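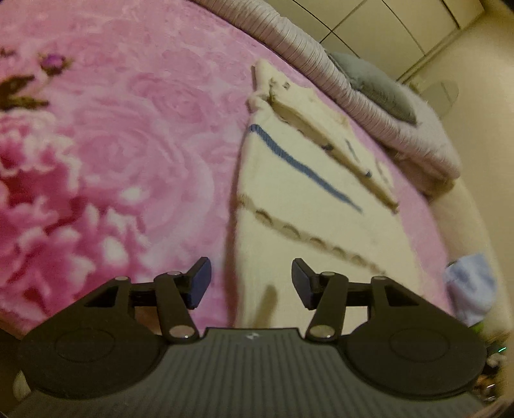 Figure 9.1 A plush bedspread with a large-scale rose print.

Chapter 9
Bed Coverings: Pile, Print and Care

Bed coverings are among the largest textile items in a household, and they are handled every day. This chapter deals with the finished article as it lies on the bed: its surface, its printed design and its behavior in folding and washing. Fiber chemistry was covered in Chapter 2 and is assumed here.

9.1 Surface and print

A plush fabric carries a raised pile on its face. When the pile is brushed in one direction it reflects light evenly; brushed the other way, it looks darker. A print laid over pile therefore shifts in apparent shade as the cover is smoothed. Floral designs that run from pale pink to deep magenta hide this shift well – plain colors do not.

Scale also matters. A large motif is interrupted by every fold, and two covers of the same design seldom line up when laid side by side.

9.2 Weight

Fabric weight is given in grams per square meter. The Jaludero sample used in the exercises weighs 198. Multiply by the area of the cover in square meters and divide by 1000 to obtain the weight in kilograms, edging excluded.

Faith Mwakyusa's laundering trials at Drollavville, discussed in Section 9.4, used covers of this weight. Readers should work through the folding methods in Section 9.3 before turning to her results.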